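Speaker Notes
Player Contracts and Roster Rules in the Grustville Regional Football League
Preseason briefing for club administrators, 13th February

Slide 1 – Welcome

Thank the clubs for sending their administrators. Remind the room that the printed rule book takes precedence over anything said in this session. Questions on individual contracts should be held for the desk at the back, where they can be handled in private.

Slide 2 – What has changed

The league has revised the section on player releases. Clubs may still release a player at any point before the opening game. The change concerns the notice that must follow. A release is now effective when the league office confirms receipt of the form, and a player may not sign with another club before that confirmation is issued.

Pause for the two clubs that asked about this in writing. Their letters were answered individually and the answers agree with the text on the slide.

Slide 3 – The waiting list

A released player is placed on the waiting list for 17 hours. During that time any club may enter a claim. Claims are ranked by the previous season's standings, lowest finish first. A club that wins a claim takes on the player's existing contract in full, including any bonus for games started.

If no claim is entered, the player becomes a free agent and may negotiate terms with any club, including the one that released him.

Point out that running backs and receivers made up most of last season's claims. Clubs carrying only one experienced back should have a plan before final cuts.

Slide 4 – Veteran players

Players with ten or more seasons are exempt from the waiting list. They become free agents as soon as the release is confirmed. This rule is unchanged, but it was applied incorrectly on several occasions last year and the league office has asked that it be read aloud.

Read the rule aloud.

Slide 5 – Physical examinations

Every signing is conditional on a medical examination by a physician approved by the league. The Tannous clinic remains available to all clubs. Results are valid for 90 days. A player who changes clubs within that period does not need a second examination unless he has missed a game through injury.

Slide 6 – Filing and records

All forms are now filed through Wolix, the league's registration system. Paper forms will be accepted until the end of February and returned unprocessed after that. The late filing fee is $400 per form. Clubs that have not yet received their login should see the registration desk before leaving.

Game statistics will continue to be kept in Indier. Career totals carry over when a player moves from one club to another – there is no need to enter them again.
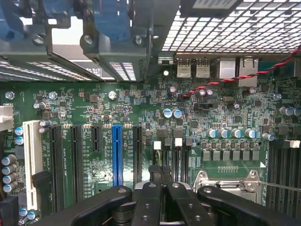

Computer motherboard in an open workstation chassis.

Slide 7 – Dates and closing

Refer to the handout for the filing deadlines. Final rosters are due at noon on the day before the opening game. Late rosters will be referred to the competition office, and players not listed may not dress.

Invite questions on the waiting list first, then on medical forms. Collect the signed attendance sheets at the door.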